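About Us

Altholm is a secondhand clothing and fabric shop on the east side of Kistville. We sort, mend, fold and resell clothes that people in town no longer wear, and we sell cloth by weight to people who sew. We have one store, one sorting room behind it and a drop-off door on the alley side.

The shop began as a single rack in the back of a dry cleaner in Nirville, selling clothes that had never been picked up. When the dry cleaner closed we moved the rack, the counter and the steam press to Kistville and kept going. The press is still in use. The counter was too long for the new door and had to be cut down, so if you wonder why it ends where it does, that is the story.

What we take

We take everyday clothes for adults and children, bed linens, curtains and uncut fabric. Denim is the biggest part of what comes in. Last year 3,042 pieces came through the drop-off door, and 1,884 of those were denim of one kind or another - jeans, jackets, skirts, shorts, overalls and a good number of single legs left over from somebody's quilting project. Please keep bringing the legs. We sell them.

We do not take shoes, pillows, swimwear or anything with a strong smell of smoke. Please empty the pockets before you come.

How we handle denim

Every piece is laid out flat on a table before it gets a price. We look at the waistband first, then the seams, then the hems. Elastic waists are stretched by hand a few times, and if the elastic does not come back the piece goes to mending. Fading does not lower the price. A lot of denim is sold with faded patches already in it, and many customers look for exactly that. A thin spot is different, and we check for those by holding the cloth up to the window.

Shorts are folded lengthwise, one leg over the other. Jeans are folded the same way and then in thirds. Printed cloth is kept with the denim because the same people tend to buy both, mostly for patches, pocket linings and bags.
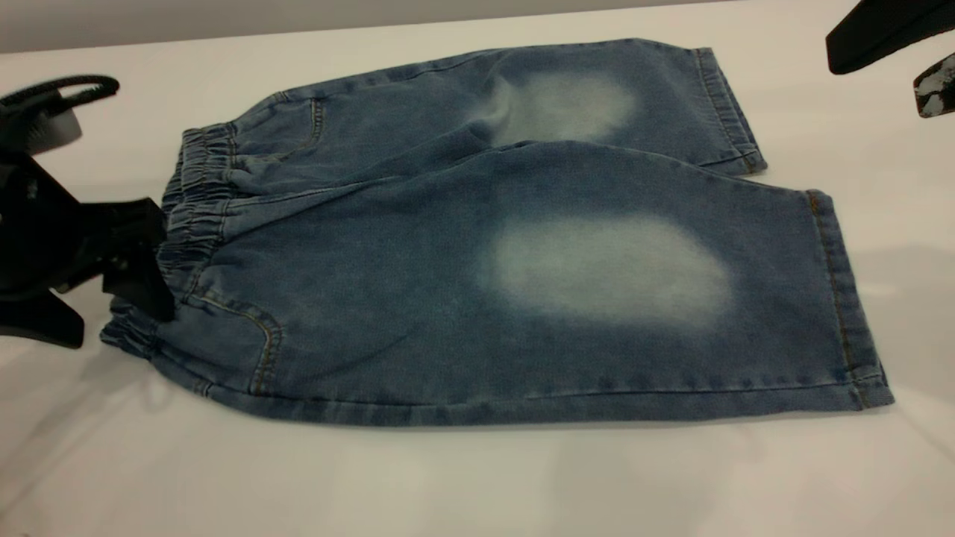
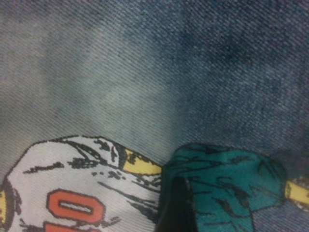

Mending is done on site on two machines, a straight stitch and an overlocker. We use tan or gold thread on denim unless the original stitching was another color. If a repair will show, we write it on the tag. We would like you to know about it before you get home.

Pieces that cannot be worn again are cut up. Large panels go in the fabric bins and small ones in the scrap bags, which are sold by the pound. Buttons and zippers are saved in jars at the counter.

Where our other stock comes from

A small part of what we sell is new. We buy end-of-roll cotton and twill from Tsuchiya, a fabric wholesaler we have dealt with since the Nirville days. It comes in short lengths, and when a print is gone we usually cannot get it again. These pieces are on the shelf to the left of the fitting rooms.

Classes

We hold a hemming class every month and a patching class in the fall, starting in October. Bring the garment you want to work on, washed. Thread, needles and pins are here. There is room for six people at the long table, and you can sign up at the counter.

Visiting and dropping off

The store is open Tuesday through Saturday. The drop-off door closes an hour before the store does so that we can get the day's bags inside and onto the tables. If you have more than four bags, please call ahead - the sorting room is small. There is parking on the street and two spaces in the alley.

Comments

denimpatcher: Do you still do the scrap bags? Last time I came in there were only the big panels.

Altholm: Yes, they go out on Wednesdays and Saturdays and tend to sell by noon.

rowhouse_quilts: I took the hemming class in spring and have done all my kids' pants since. Would come again for zippers if you ever offer it.

K. from Nirville: I remember the rack at the dry cleaner! Bought a jean jacket off it and my daughter wears it now.

bluebobbin: are the curtains sold as pairs or single panels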